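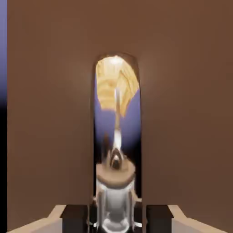

Close work in simulation, with the two black gripper fingers at the bottom.

My sister asked me in August whether she should wait for a robot before replacing her dishwasher. She was half serious. She had seen a video of one putting plates in a rack and wanted to know if they would be in the shops by Christmas. I said no, buy the dishwasher, and she did.

I've been asked some version of the same question often enough that I thought I'd write down a longer answer. I work at Orkley, where we test arms and grippers for small firms that are thinking of buying them. Most of what I do is set up a job, run it a lot of times and write down what went wrong. I don't build the things and I don't sell them, so take this as the view from the middle.

The short version is that machines can do a fair number of single actions found in housework, and a larger number of those found on a shop floor. They can't yet do a chore, if by chore you mean the whole thing from noticing it needs doing to putting the cloth away.

What counts as a chore

Take clearing a table after tea. You pick up the plates, scrape them, stack them and carry them to the sink. You spot the glass that still has something in it and tip that out first. You move the post out of the way. You find a toy under a napkin and put it on the stairs to go up later. If you asked me to list the steps I'd leave half of them out, as I don't notice doing them.

A machine has to be given or taught every one of those. Picking up a plate is fine. We had a job last year with a hundred pick-ups of the same plate from the same mat and it was dull to watch. Then Callum Rankin, who shares the bench with me, swapped in a shallow bowl with a slightly thicker lip. The fingers closed on it, it turned, and it went face down on the mat. We spent the rest of the afternoon on bowls.

That is what most of my days are like. The thing works, you change something a person wouldn't even mention, and it stops working.

Simulation

A lot of practice now happens in simulation, and people outside the trade are often surprised by how much. The arm, the gripper, the furniture and the objects are all drawn by a computer, with some physics behind them, and the software that will drive the arm has its goes in there. Nothing breaks. You can run it overnight. You can change the colour of every surface and the height of the table between one try and the next.

It has made a real difference. A few years ago you'd have needed somebody standing next to the arm resetting the objects by hand, and that somebody was usually me. Now a good deal of the clumsy early stage is over before the arm on our bench is switched on.

There are two problems with it. One is that drawn objects behave better than real ones. A drawn cupboard door has a hinge that turns smoothly. The one in my kitchen drops a little as it opens and you have to lift it with your knee. Cloth is worse again. A drawn tea towel will fold, but I've yet to see one that behaves like a damp one that has been left in a heap on the side.

The other is seeing. When a gripper gets close to a thing, its view can fill up with one plain surface, and plain surfaces don't say much. Look at how much brown there is in the picture at the top. There's one narrow gap to look through and the rest has no marks on it at all. A person working that close would be going by feel, and would have remembered what the room looked like before leaning in. Plenty of the software we test has little memory of that sort. It works from what it can see now, and if what it can see now is mostly brown, it tends to dither.

I have a whole folder of runs that go wrong in this way. The arm gets nearly there, stops, backs off a bit, comes in again at almost the same angle, and stops again. It can do that until the timer runs out. There's nothing dramatic in it and you can't really put it in a demonstration video, so people don't know it happens.

The shop floor

Things are better here, mainly because someone has usually made the place suit the machine. Kirsty Moffat runs the packing side at Jirkgate, where they make fittings for bathroom suppliers. They put in an arm to take finished parts off a tray and put them into divided boxes. I went over for the first week.

The arm itself gave very little bother. What took the time was everything near it. The trays had to be the same height, so they made new stands. The boxes came with flaps that sprang back, so they changed the boxes. The afternoon sun through the roof lights confused the camera and they had to put up a blind. By the end it was doing 218 parts an hour with a person looking in now and then to clear a jam.

Kirsty is pleased with it and says she would do it again. She also says that if she had tidied up the trays and stands without buying an arm at all, she'd have got a decent part of the gain. I think she's right, and I've heard the same from other places.

They also tried it on sweeping up at the end of the shift, with a different tool on the end. That lasted two days. The bench has a vice on it, and clamps that are never in the same spot, and swarf gets behind both. It pushed the swarf about. One of the lads does it now with a hand brush, as he did before.

The house

Now the house, where nothing is the same height and nobody is going to change the boxes.

Prandura lent us one of their home units for 15 weeks. It is an arm on a wheeled base with a two-fingered gripper, and it's meant for loading dishwashers, wiping surfaces and picking things up off floors. We used it in a flat we rent for testing, which has an ordinary kitchen and somebody's old sofa.

Picking up off the floor was the best of the three. Shoes, soft toys, a hairbrush, empty bottles: it got most of them first go and put them in a tub. It couldn't tell what should be kept and what should be binned, and treated a crisp packet and a birthday card the same way. It couldn't get anything that was lying flat against the floor. A playing card beat it every time. Coins too.

Wiping was so-so. It covered the surface evenly, better than I do. But it didn't look to see if the mark had come off. You'd get a clean worktop with the one dried-on bit of sauce still there, very neatly wiped over.

The dishwasher was the poor one. Plates went in well enough if the rack was empty and pulled all the way out. Mugs were all right. Cutlery it did one piece at a time, and on a full load it took over 7 times as long as I did. It had no idea about packing, so a big pan went in early and took up the room for everything else. Mhairi Crichton, who wrote the report with me, wanted to score it as a pass because nothing was broken. I wanted a fail because I had to unload it and start again. We left both opinions in.

I'd still say I was impressed. A machine like that wouldn't have got a plate into a rack at all when I started this job, unless the plate was held in a jig. If you live on your own and find bending down hard, the floor tub alone might be worth having, though not at the price they're asking.

What I'd watch for

If you're trying to judge a video, look for what happens when it misses. Everything misses. A person who fumbles a spoon has picked it up again before they know they've dropped it, and the machines that will be some use in a house are the ones that can do that without being told. A few of the newer ones we've had in do notice a dropped object and go back for it. They're slow about it, but it's the change I have been most glad to see.

Look also at how the room is laid out. If the worktop has three things on it and they're all well apart, you're looking at something closer to Kirsty's trays than to a kitchen. And check whether the video has been speeded up. It's often written in the corner in small letters.

Ask about cleaning as well. I don't mean the cleaning it does, I mean cleaning the thing itself. The pads on our gripper were filthy after a week of dishes and it was fiddly getting round the joints with a cloth. Ishbel Paterson asked Prandura about this and was told washable covers were on the way. They hadn't come by the time we sent the unit back.

I'm often asked for a date and I don't give one. Floors and shelves first, I'd guess, in care homes and hotels before ordinary houses. Laundry a good way behind. Changing a duvet cover I can't see at all at the moment, and I've watched people try.

Next on the bench is a drawer-sorting job for Imrie, who want mixed screws and brackets put back where they belong. Gavin Laing has already sent over two crates of them, unsorted, with a note saying sorry. I'll write that up when we're through it.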